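Gremorex fight, second phase - does the oath choice change his moveset?

skoltmont_46
Posted 2 Sep 2021
Stuck on Gremorex at the top of the Skoltmont bell tower. I refused the oath in dialogue. Phase two opens with the chain grab every time. Does accepting the oath remove it? 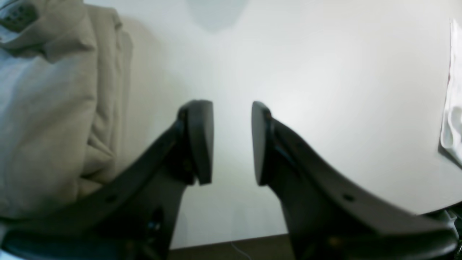
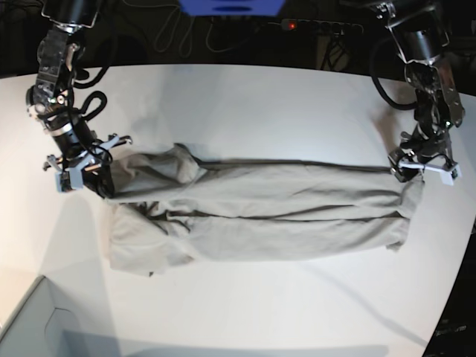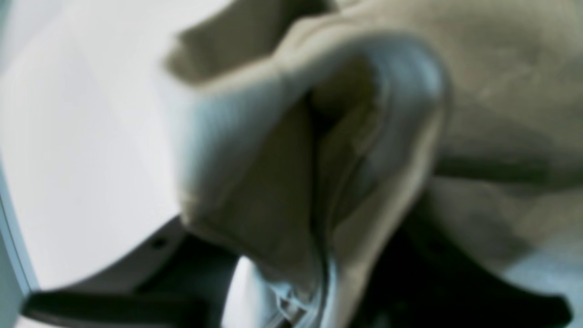
Current build is 46 vitality, Besnard's spear, no charms. The grab does 900 damage and I have 3436 health, so it is survivable, but he chains it into the floor slam.

pellwright
No. The oath flag only swaps the arena and the ending. Both versions use the same phase two.

dustmargin
That is wrong. If you accept, you fight Sarkura and Gremorex never gets a second health bar. The wiki page by Milagros Riquelme lists them as separate encounters.

pellwright
The page predates the January patch. Accept the oath, then attack him before he leaves the stairs - he fights you with the full set, chain grab included.

dustmargin
Tested it just now. You're right about the stairs, but the slam is missing there. So the moveset is different.

pellwright
The slam needs level ground. It is still in his table, he just can't select it on steps.

skoltmont_46
Does the grab have a fixed trigger?

dustmargin
Distance. Stay inside spear range and he uses the elbow instead. Keep 120 stamina in reserve for the double dodge.

skoltmont_46
Got him to a third of the bar staying close. The elbow is much easier to read. Still refusing the oath, I want the Besnard ending first.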